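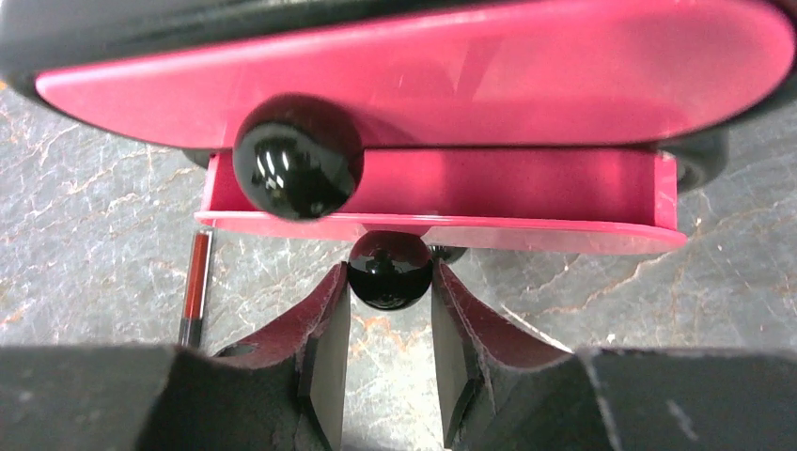
Pink tray, black knobs. Needs a home.

ODDS AND ENDS – the clear-out so far

Quick one this week, I have the newsletter to get out before lunch and half of it isn't written. So. The Oda Street clear-out. Going well, going slowly. Thursday 23 August 2018 is the last drop-off day, after that please hang on to your stuff until we've dealt with what's already here.

The pink toy first, as three people have asked. Shiny, magenta, a big round black knob on the front and a smaller one under the lip of the tray. Plastic. Came in a carton with no name on it, and I've heard it called a play kitchen, a cart and a jewelry box, all in one morning. If it was yours and there are more parts to it at home, bring them. If you know what it's supposed to be, even better. It goes on the toy table for 4 dollars otherwise.

Idris Lewis has been sorting since May and says the big things are easy. Chairs, lamps, the Genus bookcase (sold, thank you, please collect it). It's the small stuff that eats the day. You tip out one shoebox and you've got toys, makeup and game pieces all mixed in together, and every bit has to go somewhere different. He got through more than 300 small items last week and the pile looks the same to me.

So a plea. Before you bring a box, ten minutes at your own kitchen table. Makeup in one bag, toys in another, anything from a board game taped inside its own box. Wiremu Kerslake spent most of Tuesday evening matching up letter cubes and was not in a good mood by the end of it.
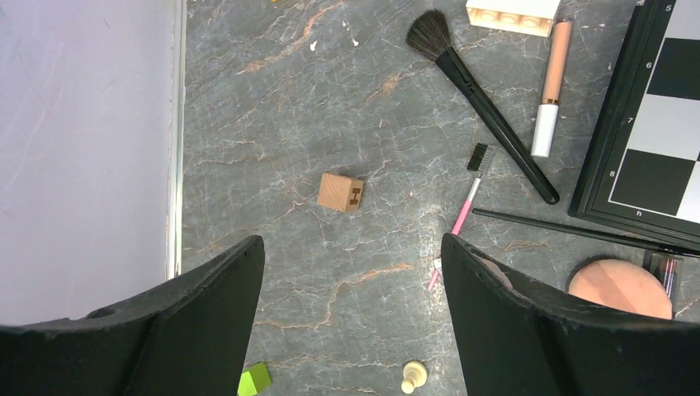 Letter cubes are worth the trouble though. We have a good few of the little wooden ones now, and if we can get enough for a full alphabet they'll go as a set. Have a look down the back of the couch. Same with building blocks, the kind with studs – one on its own is no use to anyone but a bagful sells in minutes.

Makeup is trickier. Brushes we can take, big or small, as long as you've washed them first. Warm water, a drop of dish soap, lay them flat to dry overnight. Don't stand them up wet, it gets into the handle and the bristles start falling out. Lash brushes and anything in a tube, lip gloss, concealer and so on, we can't sell once they've been opened, so please dont send them. Throw them out at home, saves us doing it.

Chess. We're two pawns short on the travel set and a whole knight short on the big one. If you find strays, any size, drop them in the jar by the door. Boards are fine, we have boards.

Other bits:

Otard bags (the heavy blue ones) are back on the shelf by the stairs. Take 2 per household for now, more coming.

The Tetura shelving unit is still wobbly. Nothing heavy on the top shelf untill Idris has fixed the bracket.

Sale opens at 9, side entrance. Small change very welcome, we ran out of ones last time by half past.

Questions to Wiremu, not me, I'm away from Friday.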